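Skavavness Hall, Flirkholm
Annual premises safety check – record and comments

Date of inspection: 11/02/2026
Inspected by: Virgil Marinescu
Accompanied by: Bianca Filip (bookings)
Areas covered: entrance, main hall, kitchen, back room, store, boiler cupboard, yard
Area not covered: loft. The hatch was painted shut and will be looked at separately.

Marks used: OK, Act (needs doing), Watch (no action yet, look again next time).

1. Entrance and corridor

1.1 Front steps sound and level – OK
1.2 Handrail fixed at both ends – Act. The lower bracket moves when leaned on. One screw is missing and the plug behind the other has crumbled.
1.3 Door closer – Watch. Shuts fully, but slams over the last hand's width. Adjusting the valve a quarter turn helped a little.
1.4 Floor mat flat, edges not curling – OK
1.5 Corridor clear to full width – Act. Folded chairs were stacked on the left side again. Moved during the visit. Please can hirers be told at booking that chairs go in the store.

2. Fire

2.1 Alarm panel showing normal – OK
2.2 Call point test, main hall – OK. Sounder heard in every room, faint in the store with the door shut.
2.3 Extinguishers in place, pins and seals intact – Act. The one by the kitchen door has been used as a doorstop and the bracket is empty. Gauge still in the green.
2.4 Fire blanket – OK
2.5 Exit doors open from inside without a key – OK for the front and side. Rear door opens but catches on the threshold in the last few inches. The door has swollen and wants planing.
2.6 Emergency lights – Act. The fitting over the side exit did not come on when the circuit was switched off. Emilian Iordache thinks it is the battery pack.
2.7 Logbook up to date – Watch. No entries between September and the new year.

3. Electrical

3.1 Distribution board accessible and labelled – OK. Two labels are faded and should be rewritten.
3.2 RCD test button – OK, tripped and reset.
3.3 Sockets undamaged – Act. The double socket under the stage has a cracked faceplate. Taped over and switched off at the board until replaced.
3.4 Portable appliances in date – Act. The urn and the Nimitz fan heater have no labels. Heater taken out of use.
3.5 Extension leads – Watch. Two four-way blocks found plugged into each other behind the piano. Separated. 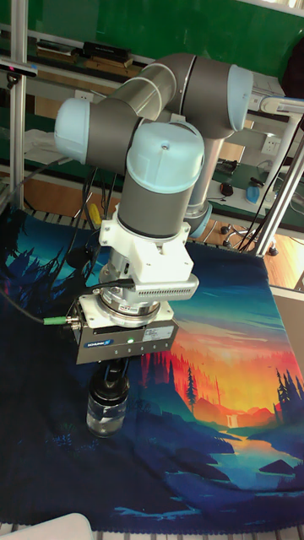 4. Tables, worktops and storage

4.1 Table legs lock in the open position – Act. Three of the folding tables have worn catches and drop if knocked sideways. Withdrawn and marked with red tape on the underside. On the rest, the legs are fine and the tops are sound apart from chipped corners. Table coverings are allowed on any table, and a printed cloth like the one in use is no trouble as long as it doesn't hang where feet can catch it. Small jars and the like should be kept away from the edge and not left out overnight.
4.2 Store racking fixed to wall – OK
4.3 Heavy items stored low – Act. Paint tins and a box of old crockery are on the top shelf. Cosmin Hodoroagă has agreed to bring them down.
4.4 Step stool – OK. Feet have good rubber.
4.5 Cleaning products locked away – OK, key on the hook in the kitchen.

5. Kitchen

5.1 Hot water temperature notice displayed – OK
5.2 Gas isolation valve marked – OK
5.3 Extractor filter – Act. Greasy. Needs washing or replacing; the spare is in the drawer under the hatch.
5.4 First aid box – Act. Plasters and burn dressings out of date. Eye wash missing altogether.
5.5 Floor – Watch. Vinyl lifting slightly at the seam by the sink.

6. Heating and ventilation

6.1 Boiler service label in date – OK. Serviced by Baptiste, next visit already booked.
6.2 Carbon monoxide alarm – OK, tested.
6.3 Radiator guards – Watch. The guard nearest the stage rattles and one clip is loose.

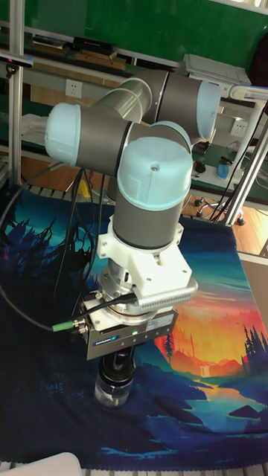

6.4 Windows open and stay open – Act. Both sash cords on the north side have gone and the lower sash drops without warning. Wedged shut, with a notice on the glass. The main hall can still be aired from the south side. Ionuț Rusu has asked for a price for all the cords on that wall, as the others are the same age.
6.5 Boiler cupboard free of stored items – Act. Mop bucket and a bag of rags removed.

7. Yard

7.1 Surface free of trip hazards – Act. Slab by the drain has sunk.
7.2 Outside light – OK, comes on at dusk according to Bianca. Not checked in the dark.
7.3 Bins away from the building – Watch. One against the wall under the kitchen window.

Costs so far

Emergency light fitting and labour: £95
Sash cords, north side, if approved: some £373
Handrail, socket plate and first aid stock to come out of petty cash.

To be done before the next hiring: 1.2, 2.3, 2.6, 5.4.
All other Act items within the month. Copy of this sheet to be kept in the logbook.

Signed: V. Marinescu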